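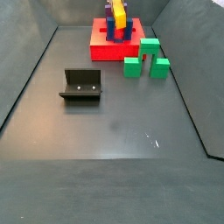
The tray sits on the lowest shelf of the back room at Lilau, and Parvathi Venkataraman asks visitors to take off their shoes before they go near it. She has run the toy library together with her brother Balakrishnan for two years. Before that she taught kindergarten, and she still speaks to adults in a low and patient manner, as if we were also holding something that could fall.

I came in April to ask her about wooden blocks, which are borrowed from Lilau more often than anything else. The catalogue has 1577 items, and when I visited, 1165 of them were out with families.

"People think they need to borrow something complicated," she says. "They look at the puzzles with the sounds. Then the child sits down with the blocks and the parents cannot get their coat on."

Why does the building happen inside a tray with walls? Parvathi says that it was her brother's idea. On an open floor the pieces went under the radiator and the heater cupboard, and half of every afternoon was spent on the search. With sloping sides, a piece that falls stays in the neighbourhood. The colour was a longer discussion. Balakrishnan wanted white. She wanted a grey with some green in it, so the colours of the blocks would be easy to see and the eyes would not get tired.

"He still says it looks like a hospital," she says. "I have painted it, so it stays."

She doesn't like to give the children a model to copy. What she likes is to mix in one or two things that do not belong to the set. A red box with a slot in its top came from a posting toy which had lost its other parts, and it has become the favourite place to build. The children put their uprights on it, blue ones very often, and then they try to lean something long against them. A dark grey bracket is also kept with the blocks.

"The leaning is more interesting for me than the tower," Parvathi says. "For a tower you put the next one on top, and you know when you are finished. When you lean a yellow one on a blue one, you must ask who is holding who."

And arches? She laughs at this. A green arch is three blocks, and she has seen children of four make it and be satisfied for the whole morning. She has also seen a father, Taner Bayram, sit on the floor until closing time with the same three pieces. He is now on the list of people who wash the toys.

Balakrishnan joins us with tea at the end. He repairs the sets, and I ask him what he does when a corner is damaged. "A little sandpaper, then paint if it needs," he says. "But I don't make it perfect. If it is too smooth they slide, and the children complain to me directly."

Lilau is open in the mornings and lends each family two toys at a time. The tray is not for borrowing. Parvathi is asked for it quite often, and she has begun to write down the measurements for parents who want to build their own at home.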